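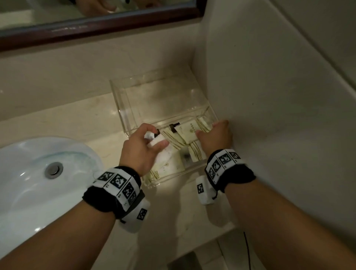
November 24, 2024

I finally replaced the wire shelf in our hall closet this weekend. It had been sagging for years under the towels, and every time I pulled one out, two more came with it.

The new shelves are from Pivumwood, a small shop in Nokville that sells pine boards cut to length. I ordered 5 of them, and the total with brackets was $118. Delivery took nine days.

Measure the closet at the back wall and again at the front. Mine is half an inch narrower at the back, so I had to sand down the ends of two boards before they would sit flat.

I set the bottom shelf high enough for the vacuum and kept the top one for extra blankets. Sheets are now folded inside their own pillowcases. It makes a lumpy stack, but I can find a full set in the dark.

The old shelf is out in the garage. I still need to paint the trim and buy a brighter bulb, and both will probably wait until December.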